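Shirt folding with two arms: how many demos before you stop collecting?

Forum > Manipulation > Data collection

laur_bench
Posted 9:40 am

We've been collecting folding demos since June. Two arms, parallel grippers, dress shirts and tees. Right now the set has 3,725 episodes in it, and 141 of those are flagged for review. The policy does fine on tees. On collared shirts it gets the first sleeve in and then drags the whole thing sideways.

My question is whether to keep collecting or clean what I have. My lead wants more episodes. I think a lot of what we have is the same episode over and over.

keren
Posted 9:58 am

Clean first. We had the same argument last year and added episodes for a month. The success rate on collars didn't move. Then we threw out every demo where the operator paused for more than a few seconds mid-fold, retrained, and it got better. The pauses teach it to sit still.

What does your start state look like? If every shirt starts flat and square to the table you'll get exactly what you describe.

laur_bench
Posted 10:15 am

Mostly flat, yes. Operators lay it out by hand, collar to the left, buttons up. We do have tape on the table for placement.

sanier44
Posted 10:31 am

Going to disagree with keren. Cutting the pauses is fine if you know what they are. Half of ours were the operator waiting for the second gripper to get into place, and when we cut those the arms started getting in each other's way. Label them first and then decide.

Also I wouldn't blame the start state yet. 3,725 is small for shirts if you have a lot of different ones. How many garments?

laur_bench
Posted 10:44 am

13. Only 4 have collars.

sanier44
Posted 10:47 am

Well, there it is.

keren
Posted 11:02 am

Partly. But more collared shirts all laid out square will still give you a policy that only knows square. Drop the shirt from a foot up and let the operator start from whatever lands. It's slower and they will complain.

Līga Mets
Posted 11:20 am

I run the operators at our place, so from that side: don't mix the dropped starts into a normal shift. People get tired and go back to straightening the shirt before they hit record. We do one hour of messy starts in the morning and that's it. Write the start type in the episode notes, even if it's one letter. You will want it later.

On grip: are you using the collar as a grasp point, or the body?

laur_bench
Posted 11:52 am

Body, mostly. Collar grasps slip for us. Took this at our table just now, pinstripe shirt:
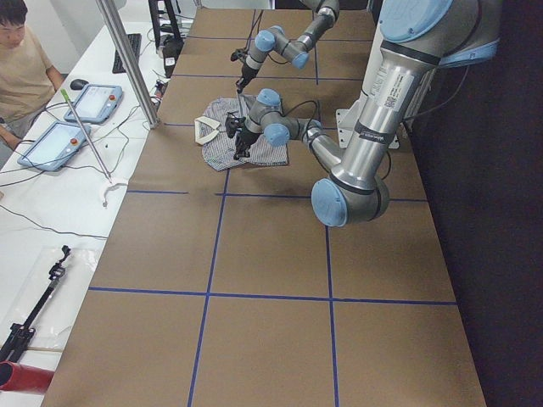

One gripper down on the middle of the shirt, the other just above the top edge. Collar is out to the left.

Līga Mets
Posted 12:10 pm

OK, so with the collar sticking out like that, what do you tell the operator to do? Tuck it, leave it, or start over? If you haven't told them, you have all three in your data and the model is averaging them.

laur_bench
Posted 12:18 pm

We haven't told them anything. I'll check the flagged ones for it.

jerko
Posted 12:40 pm

I'd replace that paper while you're at it. Ours creased and the gripper caught on it whenever it pressed low. We went to a thin foam mat and lost fewer episodes.

sanier44
Posted 12:49 pm

Foam changes the contact, though. He'd be mixing two surfaces in one dataset. If you swap it, start a new set and keep the old one separate.

jerko
Posted 12:55 pm

We mixed them and it was fine.

keren
Posted 1:06 pm

Fine on tees or fine on collars?

jerko
Posted 1:09 pm

Towels. We don't do shirts.

laur_bench
Posted 2:30 pm

Went through the first part of the flagged episodes. Līga is right, some operators tuck the collar and some leave it. I'm writing a rule today (leave it until the last fold) and ordering more collared shirts. Paper stays for now. I'll do the morning hour of dropped starts for two weeks and post the numbers in this thread.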